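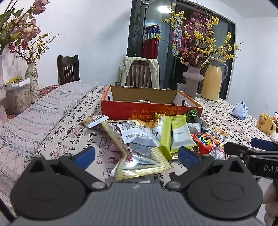

Imani Chege replied to my last post that anyone who keeps snacks in the box they came in is living in a warehouse, and that a grown adult would own a tin.

I own several tins, Imani. One has buttons in it and the rest have lids for other tins.

Anyway, the snack box is being sorted this afternoon, on the dining table, on the good calligraphy cloth. I can't read a word of the cloth. For all I know it says no crumbs.

The method so far: take packets out, look at packets, put packets back in a slightly different order. I've been at it for 36 minutes and I'd describe the mood as busy.

Rule one was sweet on the left and savoury on the right. This fell apart over the first thing I couldn't identify. I've started a third area called "ask someone".

Rule two was to eat anything broken. Rule two is going very well.

A cracker should not be able to break just from being looked at, but I looked at one quite hard and now it's mine.

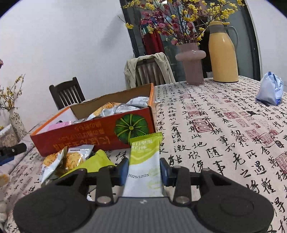 Next job is dates. I'm checking every wrapper and whatever runs out soonest goes on top, which is how they do it at the Galang on Clorklow Road, except they get paid and have a trolley.

Small packets are worse than big ones. They slide down the side of the box and stay there until you've bought more, and then up they come looking smug.

Last April I found one inside a shoe. I don't want to discuss the shoe.

Somebody has asked why I don't put the whole lot in the kitchen cupboard. The kitchen cupboard has rice in it, and a fondue set, and a door you have to lift while you pull. I'm not doing that for a biscuit.

The flowers are staying on the table, by the way. They're artificial, they need nothing from me and we get on.

Someone else wants to know if the thermos is part of the system. It's tea. Tea is part of every system in this house.

Update on the "ask someone" area: I asked someone. They ate it and said "nice". No further information.

Further update: my sister rang from Jirkari to ask if I'd like another box, same as the last, she's got a spare. I said I was just that minute trying to get on top of this one.

I said yes, obviously – it comes on the 11 o'clock van.

Imani, what size tin?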